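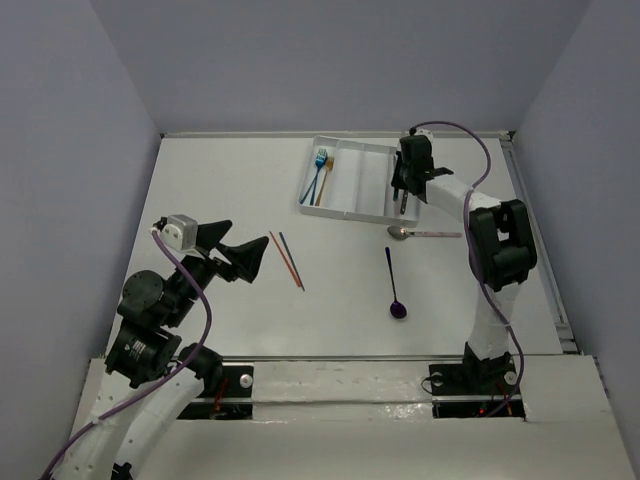 Back in October I promised a page about the big drawer sort-out, and it's finally here! One picture this time (I know, I know, the last gallery had 20), but I've got plenty to say about cutlery, so get comfortable.

**Forks on the left**

The blue fork and the orange-handled one are sharing the leftmost compartment, both lying on a slant with their tines up near the top. I've tried lining forks up perfectly straight and they never stay that way once the drawer gets a good shove, so a slant is fine by me. Tines all pointing the same way is the one rule I care about. Reach in half asleep for a fork at breakfast and you'll see why!

**The tray itself**

White plastic, long compartments, nothing fancy. I do love a white tray, though. The colored handles look so cheerful against it, and crumbs show up right away (good for my conscience, bad for my free time). Before this I lived with a bamboo one from Du Plessis that looked gorgeous for maybe a month and then started splitting at the corners. Plastic goes in the sink, gets a scrub, done.

**Spoons still to go**

Two spoons are out on the table: the silver one with the pinkish handle, just in front of the tray, and the purple one a bit nearer, with its bowl toward the front. I'm a little in love with that purple. My friend Dumisani Rampersad thinks spoons should be sorted by size and I think they should be sorted by color, and we have been having this argument since we shared a kitchen in Prerkholm. He brings it up at dinner. He brought it up at a wedding!

**And on the right**

There's a dark metal handle poking up in the right compartment. I like the plain metal things kept to one side and the bright ones to the other, so at least I know which end of the drawer to grab from when people are coming over and I want everything to match (it never all matches).

Next gallery is going to be the baking cupboard, including the measuring cups I picked up at Nornik and the lids, oh my goodness, the lids. If you've got a way to store lids that doesn't end with them all sliding out onto your feet, please leave me a comment. I'm on shelf 2 and losing.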